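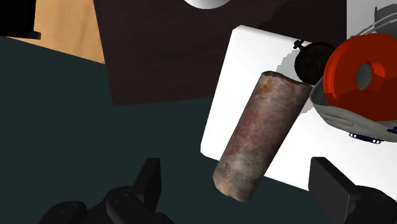
4. Pick and place in the simulator

Print this page | E-mail this page
June
By the Terik build notes group, Flelness Shared Workshop

Do this section before you power the arm on the bench. It uses the same job files as the real Terik arm, so a mistake made here costs you a restart and nothing else. You will need the Xue simulator installed (Section 2) and a finished joint calibration file (Section 3). Allow an evening.

The practice bench has mixed objects on and beside a white block: a rusty cylinder, a red ring or disc, a grey bowl and a few others. They are different shapes on purpose. Don't swap them for plain cubes until you have been through the steps once.

4.1 Load the bench

1. Start Xue and open the project folder you made in Section 2.

2. Choose Load Bench, then the file bench_282. Older copies of the kit came with a different bench file and its object positions will not match the job files.

3. Wait until the object list has filled in. On a slow laptop this can take a while, and the window may go grey. Leave it alone.

4. Check that the arm is at its home position. If it is lying through the table, your joint calibration file has not loaded. Go back to Section 3, step 6.

5. Turn on the wrist view and the side view. Use the wrist view for lining up the fingers and the side view for judging height.

Note: The two views have separate light settings. Colours can look a bit different from one to the other. This has no effect on the grip.

4.2 Set the gripper

1. Open the Nanon panel. The board number should read 3,483. Any other number means Xue has picked up the wrong driver.

2. Set finger speed to 200. The slider goes higher but light objects get knocked away before the fingers meet.

3. Set grip force to Low for the first run.

4. Press Open, then Close, then Open again. Watch both fingers in the wrist view. They should start and stop together.

5. If one finger lags, press Re-centre with the fingers fully open and repeat step 4.

CAUTION: The simulator will let you close the fingers at full force on anything. The real gripper will bend. Never copy a grip force setting across to the bench arm without reading Section 7.

4.3 Practise on the cylinder

1. Select the rusty cylinder in the object list.

2. Bring the wrist down until the cylinder is between the two fingers in the wrist view. Stay clear of the white block.

3. Turn the wrist so the fingers sit either side of the cylinder. Coming in end-on usually pushes it away.

4. Close the fingers slowly. Stop when the contact light on the Nanon panel goes green.

5. Lift a small amount and wait. A bit of tilt is fine. If the cylinder keeps turning, put it down and take hold closer to the middle.

6. Move it clear of the block, lower it and open the fingers.

Note: The rim of the cylinder model is uneven. If the contact light flickers, you are probably touching the rim. Move the fingers down the side.

4.4 Place the red disc in the bowl

1. Return the arm to home and press Reset Objects.

2. Select the red disc. Approach from above and take it by the edge.

3. Lift until the disc is well above the bowl rim. Check this in the side view. The wrist view is no good for height as the fingers block most of it.

4. Move across until the disc is over the bowl.

5. Lower in small steps. A disc held at an angle will still go in, but let the low edge pass the rim first.

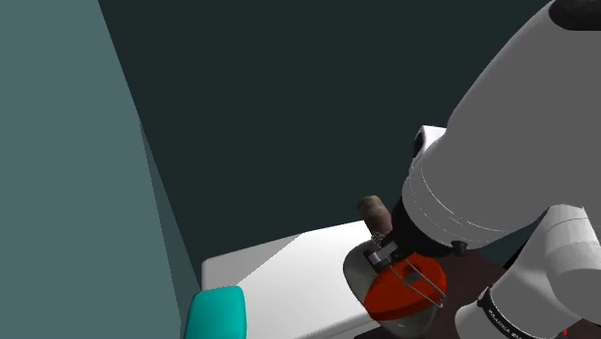 Fig. 4-2. Red disc in the gripper, at the grey bowl. Side view.

6. Open the fingers fully before you raise the wrist. Half-open fingers can catch the disc and drag it back out.

7. Raise the wrist straight up, then go home.

8. Save the run. Xue puts it in the jobs folder under the time of day you started.

4.5 If it goes wrong

Object falls through the table: the physics step is too long. Set it back to default under Tools and reload the bench.

Arm stops partway: look for a joint limit message in the bottom panel. Back off with the jog keys and come in from the other side.

Bowl slides when touched: bowl friction is set to zero. Open the object's settings and tick Use Bench Defaults.

Contact light stays on with nothing held: press Re-centre with the fingers open. If it comes on again, restart the Nanon driver.

Run will not save: check that the project folder is on your own drive. The shared drive at Flelness is read-only for job files.

Repeat 4.3 and 4.4 until you get four clean runs in a row without touching the jog keys, then go on to Section 5, Wiring the bench supply.

Print this page | E-mail this page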